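Mismatched on Purpose

I gave up on matching dinnerware back in February. The last full set I owned was down to five dinner plates and a lonely saucer, and replacing one plate from the Rillitport catalog was going to cost me more than a whole stack from the thrift store. So I put the survivors in a box for my niece's first apartment and started over, one odd piece at a time (this is more fun than it sounds!).

My one rule is that the colors have to be quiet, so the cloth underneath can be loud. White, gray, soft green, maybe a brown rim here and there. I've spent 40 dollars so far and I can seat eight, as long as two of them don't mind eating pasta out of a soup bowl.

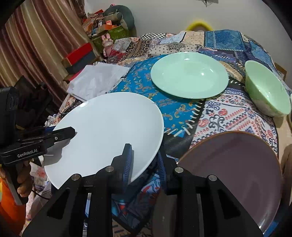 How do you keep odd plates from looking like leftovers?
Repeat each color at least twice on the table. A green plate by itself looks like a mistake, but add a green bowl and people assume you planned it.

A patchwork cloth helps a lot, too. With that many patterns going on, there's always some bit of blue or red or cream that gets along with whatever you set down on it. Mine wrinkles if you so much as look at it, and I've stopped ironing it – the plates hold it flat enough.

Stacking is the one real nuisance. Odd rims don't nest, and I chipped a Grudby side plate by piling it under something heavier. Now I sort by width and slip a paper napkin between each one.

If you've got strays of your own, bring them to the plate swap on 8th June. Singles are welcome, chips are not, and I'm still hunting for a gravy boat.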